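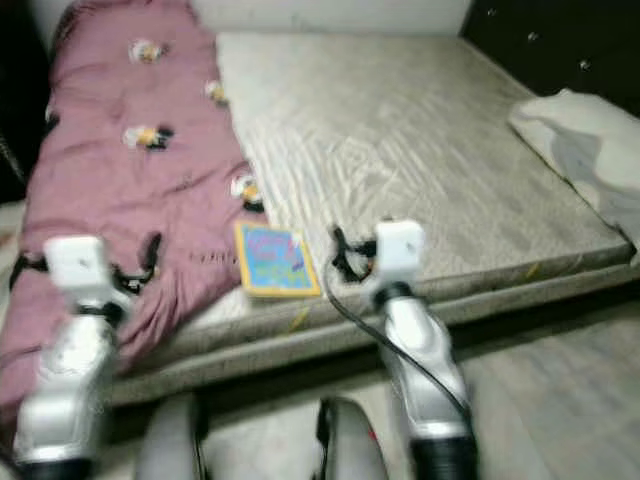 Figure 4.1 A mattress with a quilted cover, and a pink blanket with printed bees. Both are bedding textiles, and both turn up again in this chapter.

Chapter 4
Keeping Warm: Cloth, Air and the Bed

Think of the last time you climbed into a cold bed. For the first few minutes the sheets feel chilly against your feet, and you curl up small. Then, bit by bit, the bed warms through, and by morning you may have pushed half the covers away. Where did the warmth come from? There was no heater under the blanket. The only fire in that bed was you!

A sleeping adult gives off nearly as much heat as an old-fashioned light bulb, all night long. What bedding does is slow down the escape of that heat, and the wonderful thing is that the cloth itself does only a small part of the work. Most of it is done by air.

Still air is very poor at passing heat along. Moving air is another matter, as anyone who has stood at a bus stop in February knows. So the trick that weavers, knitters, quilters and felt makers have all found, in different places and at different times, is to catch air in small pockets and hold it there. A woollen blanket does this with the crimp in its fibres, the tiny waves that stop them from lying flat. A quilt does it with a filling held between two layers of cloth, and the stitching keeps the filling from sliding down to one end. A fleece throw does it with a brushed surface, where thousands of little loops have been raised and cut.

You can feel the difference for yourself. Take a cotton sheet and a fleece of the same size, fold each one four times, and press down on them with your palm. The fleece springs back. All that spring is space, and all that space is air.

What this chapter covers

In Section 4.1 we look at fibres one at a time, and at why a crimped fibre makes a warmer cloth than a smooth one. Section 4.2 moves up to yarns and weaves. Section 4.3 deals with quilting, padding and the mattress, which is so often left out of books on textiles and deserves far better. A good deal of your body heat can be lost downwards, because your own weight squashes whatever lies beneath you and presses the air out of it. Campers find this out very quickly - a thick sleeping bag on bare ground makes for a long night.

Section 4.4 is about damp. Cloth that has taken in water passes heat much more easily than dry cloth, and we give off moisture in our sleep whether we feel hot or not. Wool copes with this in a way that still seems rather marvellous, taking up water vapour inside the fibre while its surface stays fairly dry to the touch.

A case to keep in mind

The old blanket mill at Kerkarby kept a pattern book, and we shall come back to it several times. Pattern 88 was a plain weave, tight and smooth, sold for summer use. Pattern 89 used the same yarn and very nearly the same weight of wool, but after weaving it was washed hard and brushed on both sides. Buyers in Haverford, up on the windy side of the valley, ordered pattern 89 year after year and hardly touched the other. Same sheep, same spinning, and yet two quite different blankets. As you read, try to work out what the brushing did, and what it might have cost the cloth in wear.

Words to look out for

Conduction: heat passing through a material, or between things that touch.
Convection: heat carried along by moving air or water.
Crimp: the natural or added waviness of a fibre.
Loft: the thickness of a padding or pile when nothing is pressing on it.
Nap: the raised, fuzzy surface left by brushing.

Before you begin

Find 3 pieces of bedding at home and read their labels. Write down the fibres used in each, then hold each one up to a window. How much light comes through? Squeeze a corner between finger and thumb, let go, and watch how fast it recovers. Keep your notes, as you will need them for the loft test at the end of Section 4.3.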